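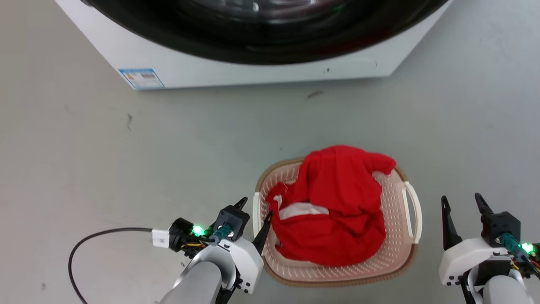
June 2020

Laundry corner, notes

Moved on to the wash area after finishing the shelves. Writing this down so whoever picks it up next doesn't start from zero.

Machine is the white front loader. Door opens fine and the latch clicks without having to lean on it. Left the sticker on the front for now. Lu wants the barcode kept readable until the warranty form goes in, and that form is still sitting in the Brodmont folder.

Basket: using the pink plastic one with the tan rim. Holes in the walls, handle at each short end. Tried the Zatel basket before it and went back. The Zatel is deeper and things at the bottom get forgotten. With the pink one set down right in front of the door, the reach into the drum is short and not much ends up on the floor.

Red goes in by itself. Learned that on the Surnel towels, which are now a color I would call salmon. Cold, short program, spin at 1000. Second program on the list, 80 minutes with the extra rinse, is for towels and rags only.

Floor: gray, smooth, shows everything. Mopped twice. The brownish smudge in front of the machine did not come up with plain water or with dish soap. The scuff near the sticker side might be rubber from a shoe or a foot of the machine. Eraser sponge next. If that fails, leave it, do not go at it with the scraper.

Basket parking spot: wanted it square to the machine, but it drifts every time somebody sets it down. Marked a spot with tape, tape peeled by the afternoon. Try the cloth kind.

Supplies: 13 scoops left in the powder box going by the line on the side. Receipt for the last one is number 137 in the binder.

To do
- eraser sponge on the smudge and the scuff
- cloth tape for the basket spot
- warranty form, then peel the sticker
- check the lint trap, not opened yet
- rewash one Surnel towel hot and see if any of the pink comes out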